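Right, I've finally got round to sorting our ferry and train trip for September, so a thread for anyone else trying to work out the travel rules now they've all changed again. Long one, get a brew.

First thing. The forms have gone for coming home. No locator form, no day two test, none of that. I did a little dance in the kitchen. Last summer I spent a whole evening in a hotel bathroom trying to upload a photo of my own vaccine card while everybody else slept.

BUT (sorry) that's only the coming home bit. Where you're going still gets a say, and where you're passing through does too. We're going Brovdale to Inard by boat, then the train down to Virk, and each leg had its own page of rules. Three tabs open, three different answers about boosters.

The one that nearly caught us out was the passport date. Ours have plenty left on the expiry, lovely, except my husband's was renewed early and they added the spare months on. Some countries count ten years from the day it was issued and ignore the extra. His runs out by their sums 20 days before we'd get home!

So that's a renewal. Photo booth in the supermarket, two goes, he looks like he's wanted for something in both of them.

Send it off early if you're in the same boat. The queue is huge because everyone sat on their hands for two years and then remembered all at once. My sister-in-law has been waiting since before half term.

Money next. We booked with Skultatia Lines, 624 quid return for the four of us with a cabin. Their flexible ticket was another 84 on top and I went back and forth on it for days. In the end I paid it. We lost a cottage deposit in 2020 and I still go a bit hot thinking about it.

Whole holiday comes to £1,951 so far, before ice creams. I've got a spreadsheet. The spreadsheet has colours.

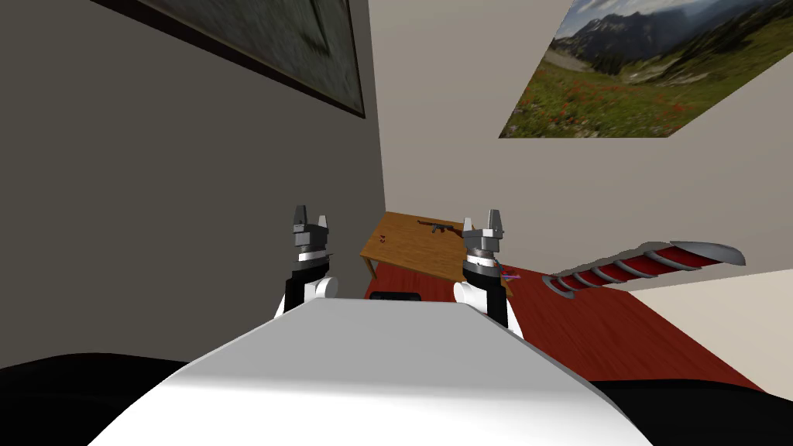 Do the kids still need a test to get on the boat?

Under twelves don't on our route, but older ones do unless they've had both jabs, and it has to be done by a pharmacist or a clinic. The free ones you've got stacked in the cupboard won't count.

My eldest turns twelve the week before we sail. Of course she does. I rang up to ask and they go by the age on the day you travel, so check your birthdays before you book anything.

Also print stuff! I know, I know, it's all on the phone now. My battery went flat at the port last time with the passes on it and I had to stand by a vending machine with the charger in the wall while the rest of them ate chips.

Masks: not needed on the boat as of 2 Apr 2022 when I'm typing this, still needed on the train to Virk. They want the proper beaky ones as well, cloth isn't enough. I've ordered a box.

Insurance, quickly. Ours covers you if you test positive before you go but won't pay for extra hotel nights if you get stuck out there. It was tucked away on page nine. Ring them and ask that exact question, and write down what they tell you.

Somebody's just replied asking about dogs. We haven't got a dog, so I'm no use, but I do know the old pet passports issued here stopped counting and you need a certificate from the vet. Ask yours early as they get booked up.

Will add to this when the passport turns up. Off to look for the suitcase with the working wheels.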